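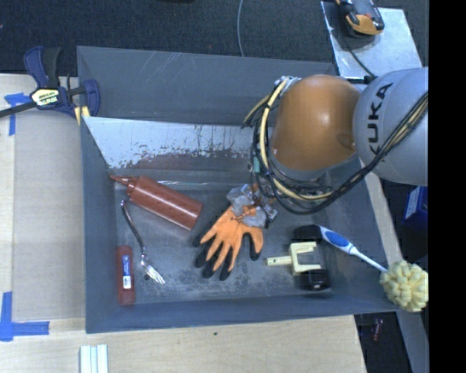

Packing floor staff meeting, May
Chair: Omar Hakim. Start 2 pm.

1. Picking trial
Cendero's report gives 2,001 picks for the trial. Omar asked what counts as a pick. The report does not say whether a glove dropped back in the bin and lifted again is one or two. Fonar, who supply the software, to be asked in writing.

2. Mixed bins
Staff view was that gloves, bottles and brushes in one bin is a fair test, but long handles that lean over the side need their own figures. At present they are lumped in with everything else.

3. Jobs
Management repeated that no posts will go. The meeting noted that the same was said about the Tarawneh line – and that 31 people worked there before it and 22 do now. Omar asked for the promise on paper, with an end date.

4. Who clears a stoppage
Pickers are being called over to do this on top of their own rate. Not agreed. Rate to be adjusted on those shifts, or the job given a grade.

5. Training
Ison course is two hours. Thought too short. Carried over.

Closed 3.10 pm.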